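**Thread: Rivora fingertip pads vs Ister suction on kitchen items**

**ikeyi_esi**
We have to pick one end effector for the food handling bench by Saturday. Candidates are the Rivora parallel gripper with soft pads and the Ister single-cup suction head. Same arm, same controller, same top camera. Has anyone run both on thin wet items?

**paulauskas_i**
Ran both in February. Suction lost on anything porous or cut. The cup seals on a whole lemon if you hit it square, never on a slice. Rivora pads will pick a slice but you need the fingertip within 2 mm of the surface, and our hand-eye calibration wasn't that good.

**aarne_k**
Disagree on suction. You used the stock cup. Brovden sells a softer bellows cup and it handled cucumber for us, 164 picks before I changed it.

**paulauskas_i**
Cucumber has a flat, dense face. Citrus leaks through the segments. What was your vacuum level?

**aarne_k**
Would have to check the log. Fair point on citrus, I didn't try it.

**seidu_a**
The bigger problem for me is packaging. Clear plastic lids wreck the depth image. Our Hämäläinen camera returned holes over the lid and a few points from whatever was inside, so the grasp planner went for the contents and drove the fingers into the plastic. We ended up masking the lid in colour and using a fixed height.

**ikeyi_esi**
Fixed height is fine here, the table doesn't move. This is the layout I want to use for the comparison:

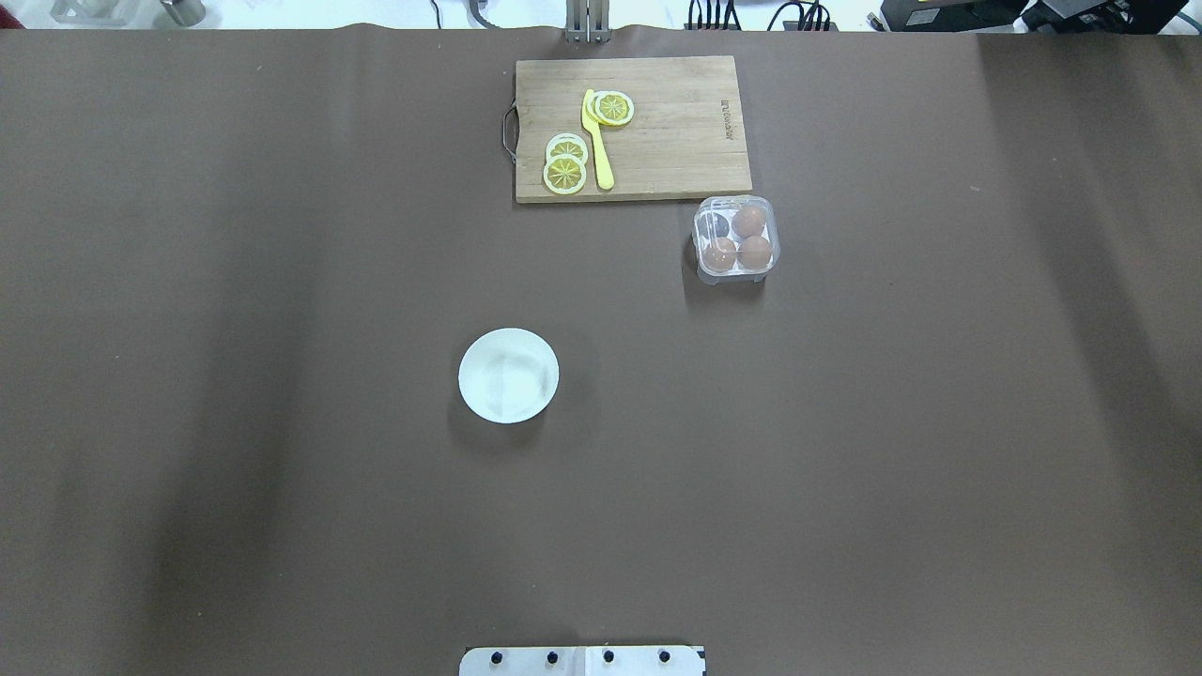 *Top view. Board with lemon slices and yellow knife, eggs in the clear box, white bowl lower left.*

Proposed tasks are slice to bowl, knife off the board, and moving the closed egg box. Five tries each per gripper.

**seidu_a**
Separate the slices. They overlap in both groups, so a double pick will muddy the count. I'd also log finger force on the egg box. Width control alone will squeeze the lid.

**paulauskas_i**
I'd leave the overlap in. Real boards look like that. Score a double pick as a miss and note it.

**minttu_k**
Mod note: calibration questions go in the camera section, please. On topic, check the cloth before blaming either gripper. Ours crept 3 mm under contact, which is more than Ivars' tolerance.

**ikeyi_esi**
Will clamp the cloth. Keeping the overlap for the first set, then a second set with slices apart. Aarne, can you send the part number for the bellows cup?

**aarne_k**
Sent by message.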